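Plellura tabletop oil, one month in

I bought this for a table I nearly gave away. My sister's old dining table had been living in the garage with paint cans on it, and when we moved in September I finally dragged it inside and sanded it back (two evenings, a lot of dust, one very patient neighbor). Then I needed something to put on it, and Flor Bedoya at the paint store talked me into Plellura over the Godoy wax I'd been using for years.

What it's like to put on

Easy! It's thin, so it runs if you pour straight onto the wood. Put it on a rag first. It smells a bit like oranges and a bit like a hardware store, and the smell hung around for days, so open a window. I did two coats and wiped off the extra after each one. The can says you can stop at one but I thought mine looked thirsty.

The finish is what sold me. I can't stand a shiny table, and the Godoy always left mine looking like a bowling lane. I've become a bore about pale wood and plain finishes, I know – I look at every tabletop now.

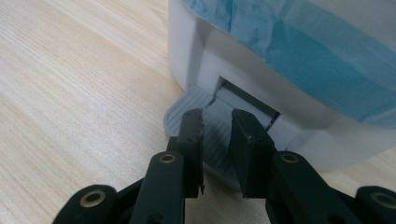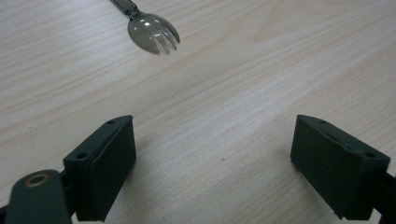
Light wood with the grain showing, on both counts.

Daily life

We eat on it three times a day and the kids do homework on it. Water beads up fine. Coffee is okay if you get to it quickly, but I left a mug out overnight and got a ring, which took another dab of oil and some elbow grease to fade. Beet juice, forget it. Use a placemat.

The gripes

The lid is awful. Mine glued itself shut after the first coat and I had to pry it off with a butter knife. And at 419 pesos a can it isn't cheap, though I've used less than half. Maritza Chávez swears by the Clulum oil for less money, but she has a darker table and I haven't tried it.

I'd buy it again. I'm doing the bench next.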